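Mark the log, not the lift

The Astport schools robotics competition scores a lift. A team puts a container in front of its arm, the arm takes hold of it, raises it clear of the table and holds it there. Points are given for the lift, for the time taken and for setting the container down inside a marked area. Nothing is given for the record the team kept while getting there. I think this is a mistake, and I think the rules for next year should change.

I have helped with the Caseck club since September. The club uses one arm, a two-finger gripper and a small camera mounted at the wrist. The students write their own control code on top of the Hovano library, which handles the joint limits and leaves the rest to them. They are between 13 and 17 years old. None of them had written a test plan before joining, and under the present rules none of them has needed to.

The effect on the work is easy to see. A student changes the approach angle, runs the arm, and the container slips. The student changes the closing force and the approach angle together, runs it again, and the container comes up. Everyone is pleased. Two sessions later the same code fails and there is no way back, as the only copy of the settings that worked has been overwritten. The score sheet would have called the earlier session a success.

Since the half-term break we have run the club differently. Every attempt gets a row in a shared file: code version, start position, approach angle, finger opening, result, and a wrist camera still. The file now holds 1,686 rows. A student who wants to change something must change that thing alone and run it 10 times before touching anything else. This is slow. Younger members complained about it for 3 sessions and then mostly stopped, once they found that the file would settle arguments for them.

White plastic containers have taken up most of the rows. The hard part is the low approach to the edge, where the base steps in under the rim. With the fingers closed and the tips brought up near the base, small errors in height matter a good deal more than small errors in angle, and it took the file to show this. Before that, the whole group believed the angle was at fault and had spent weeks adjusting it.

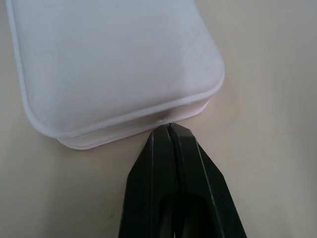 Georgiou objects that a competition has to be watchable, that parents will not sit in a hall to see a spreadsheet marked, and that a team with a poor arm and a tidy file should not beat a team whose arm works.

The first part of that is fair. The lift should stay, and it should stay in front of an audience. The second part assumes that the file would carry most of the marks, and I am not asking for that. A third would be enough. At a third, a team that lifts nothing still loses to a team that lifts well and writes nothing down, but two teams with similar arms would be separated by how well they understand them. At present they are separated by a stopwatch and by which of them had the better run on the day.

There is also the question of cost. A club with money can buy its way past a weak method with a better gripper – softer pads, force sensing, a finer camera. A club without it can't. A log costs nothing apart from time, and marking it would narrow a gap that the current rules leave wide open.

The practical objection is the marking itself. Judges have a full day already and can't read a thousand rows per team. They don't need to. Let the judge pick one row and ask the team to set the arm up from it and run it again. If the record is good, the set-up takes a few minutes. If it is not, that will be plain to everyone in the hall, parents included.

The draft rules are open for comment until the end of the month. The section on scoring is short and would need one added paragraph and a change to the points table. I have sent in wording for both.

3 December 2018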